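Hand-held gripper budget: clothes handling, Stullow

Gallery for the Skitimholm equipment plan, June 2023. Flivent has asked for two grippers per station and a spare set of finger pads. The request covers 3 stations. Pads are budgeted separately from the bodies, at 800 per station per year. 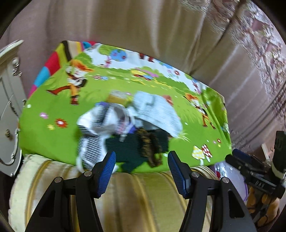
Mixed clothes on a printed sheet, gripper open. Ribbed blue pads on both fingers.

Pad wear on knitwear is still to be costed. The Iwasaki quote allows up to 8 pad changes before the pins need checking; delivery is priced at 1,032 for the full order, with payment due in October.

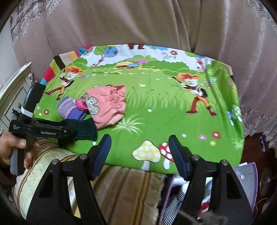
Dark green ribbed knit at the jaws of the left-hand unit, marked "Data Acquisition System". Second gripper open in the foreground.

Storage cases and a second charger are not in the present figures.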